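Survey of the Derer chapel burials enters second phase

February 2023

A survey of the medieval burials beneath the ruined chapel at Derer has moved into its second phase, following the release of an interim report on the vault and the ground north of the choir. The work is directed by Miklós Barta, with osteological analysis by Wekesa Mwaipopo.

The chapel was founded as a family burial place by the lords of Bodnár and served as their mausoleum until the male line failed. Its roof was removed for lead in the sixteenth century, and the vault beneath the choir was filled with rubble soon afterward. The position of the vault was known from an estate map, but the map places it under the nave. Ground-penetrating radar showed it to lie further east, directly below the site of the high altar.

Two lead coffins were recorded in the vault. Neither carries an inscription. The larger is of the body-hugging form common in the fifteenth century, with a soldered seam along each side and a repair patch at the foot. The smaller is a plain box, and its lid has collapsed. Both rest on stone supports cut for wider coffins, and Barta argues in the report that they were moved to the vault from an earlier grave, possibly when the choir was rebuilt.

That argument depends in part on the account roll of the Bodnár household, which survives in a seventeenth-century copy. The roll lists payments for wax, black cloth and the hire of horses for a procession from Flumell to Derer, a distance of 30 miles by the old road. It names no deceased person. Earlier writers took the entry to refer to the funeral of the founder, but the prices given for wax match those of a later generation, and the route begins at a priory where the founder is not known to have had any interest.

The copy also records alms given to 200 poor men, each of whom received a gown and a penny. The figure is written in words in one place and in numerals in another, and the two agree. The same hand made several errors elsewhere in the roll, mostly in the addition of totals, and the report treats the sums with caution.
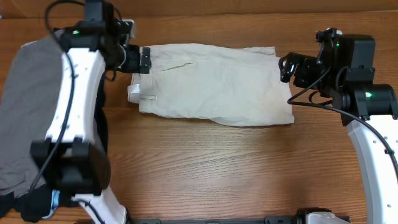

Outside the vault, the trench north of the choir produced 747 fragments of human bone, nearly all of them from disturbed contexts. Mwaipopo's analysis has so far been limited to sorting by element and side, and to an estimate of the minimum number of individuals, which will be published once the remaining material has been washed. Several of the long bones have cut edges consistent with later grave digging. No weapon injuries have been identified.

Fragments of floor tile from the same trench belong to a series already known from Flumell. One carries half of a shield with a bend and three birds, the arms used by the Bodnár family after their second marriage alliance. The tile was found in rubble and cannot be tied to any single grave. Its presence does support a date for the choir floor after the alliance, and so narrows the period in which the vault could have been opened from above without breaking the pavement.

The second phase will examine the stone supports and the mortar at the vault entrance. Samples from two separate mortar layers will be submitted for radiocarbon dating, using charcoal inclusions from the lime. If the layers differ in date, the case for a later reburial will be stronger. The coffins will remain in place and will not be opened. Recording inside the vault is restricted to short sessions because of the condition of the smaller coffin and the risk from lead dust.

A measured plan of the chapel and a transcript of the account roll have been added to the Wovby online archive, where the interim report can also be read. The transcript keeps the original line breaks and marks doubtful readings in square brackets. The trench has been backfilled for the winter, and results from the mortar samples are expected in October.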